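Cloth handling at Fleldale: report to Cano for the quarter to the end of June

Jul 7, 2022

The grant question was whether a machine can take over laundry folding in a small care home. At present it can do part of the job. On flat, single items the folding program, Virar, finished 230 of 300 trials without help. Items left in a heap are much worse, and we have no figure yet that we would want to publish.

Svitlana Zakharchenko has moved most staff time to hand-guided work on plain cloths. Urmila Pandey is rewriting the part of the program that picks a corner.

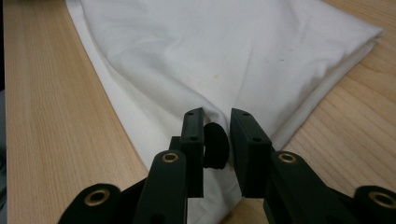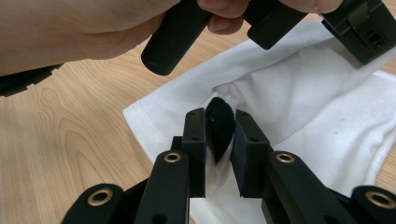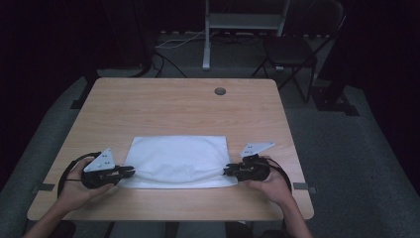 White cloth on the wooden table, handled with the black grippers.

Could a home do without laundry staff if it bought such a machine now?
Staff would still have to sort, turn sleeves the right way out and deal with anything dropped, so the saving would be small.

Spending is within budget. The second payment to Tănase is due when the spare finger pads arrive; they are 2 weeks behind. Next quarter we will start on pillowcases, with 5 sizes to cover, and repeat the heap trials with the new corner routine.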